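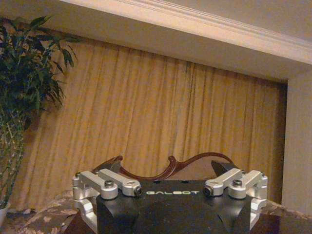 Notebook, Sandel house, downstairs room
09/02/2020

Okay, day one of the finger comparison for real, after a morning mostly lost to a firmware mismatch and a missing hex key (it was in my jacket, sorry Driss). I'm writing as I go so the order is going to be messy. Fingers on test are the stock black pads versus the softer Kenine pads, and if there's time I want to compare the two controller profiles as well, the old Sawatzky one and the one Biljana tuned last week.

First gripe. The wrist view changes more than I expected every time we home the arm. I had assumed "home" meant home! I parked, homed, parked, homed, eighteen times, and wrote down where the gripper body landed against the edge of the image. It wanders a little each time. It's small enough that a person wouldn't care, but the pad calibration cares a lot, so for the rest of the day I'm re-zeroing before each block instead of once at startup. Slower, but at least I'll believe the numbers.

Second gripe, and this one is on me. I left the wrist exposure on auto. We have gold curtains, warm lamps and a very dark tabletop in here, so the picture brightens and darkens depending on where the wrist is pointing. Locked it. Then I locked the white balance too, and everything went orange and stayed orange, which I can live with as long as it's the same orange all day. Treasa says she can correct it later if I write the settings down, so they're on the inside cover.

Open position. The old profile opens fast and then rings a bit at the end of travel, you can hear it if you stand close. Biljana's opens slower and stops clean. I ran open and close with nothing between the fingers for a good long while on each, just listening and watching the motor current. On the old profile the current spikes at the stop, and the log shows 348 against 146 on the new one (raw controller units, I still haven't found the scale factor, it must be in the Detodholm paperwork somewhere). I like the new one a lot! My only worry is that it feels sluggish when you're driving the arm by hand and want to let go of something right now.

I did the empty runs over the table with the fingers spread and the wrist looking across at the old chaise. That carved back rail is a great thing to line up on, by the way. All those curls give you plenty of edges to match from one run to the next, much better than the checkerboard I keep leaving in the van. 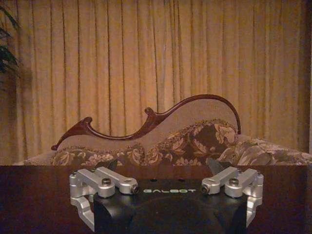

Celeste thinks I'm being unfair to the old profile, and that the ringing comes from the linkage and would show up with any controller if I pushed the speed up to match. Her suggestion was to run Biljana's profile at the old opening speed and compare the current spikes again before anybody declares a winner. She also wants the pivot screws checked for torque first, left and right, because a loose pivot would sound just like that.

Fair enough, she's right about the speed. I went back and did it. At matched speed the new profile still stops cleaner, but the gap in the spikes is a lot narrower than my first pair of numbers makes it look. So please don't quote those to Reinhold without this paragraph attached. The screws I checked by hand, all snug, and I'll do it again with the torque driver once it's back from the other building.

Cycle counter reads 3,821 on this gripper, for whoever is keeping the wear sheet.

After lunch (soup, too salty) I moved on to two arms and a bottle. I've been looking forward to this part because a plastic water bottle is a mean little object. It's clear, it's ridged, it gives when you squeeze it, and the label is the only bit the depth estimate seems to really like. I want to hold it high, up at the shoulder under the cap, with the fingers coming in from the side, and watch from the other wrist so I get a proper look at the finger closure. Looking from the wrist that's doing the holding, the fingers hide too much of what I care about.

A thing to remember when setting this up is that the watching arm has to sit low and still. If I let it hold position with the stiff gains it buzzes, and the buzz goes straight into the picture. Soft gains, then wait a few seconds, then start recording. Driss has a script for the wait. Use the script, I kept counting in my head and getting impatient.
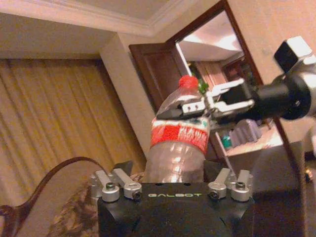 To do before the next block

Torque driver on all the pivots, both arms, and write the values down this time.

Kenine pads on. I never got to them, so everything in this entry is stock pads!

Ask Biljana if there's a way to have a quick release in her profile, maybe a separate button that skips the slow ramp.

Find the scale factor for the current readings. Reinhold might have it.

Repeat the shoulder hold with the grip force stepped down a notch at a time, label facing the watching camera and then turned away, same exposure lock as today.

Put the hex key back in the drawer.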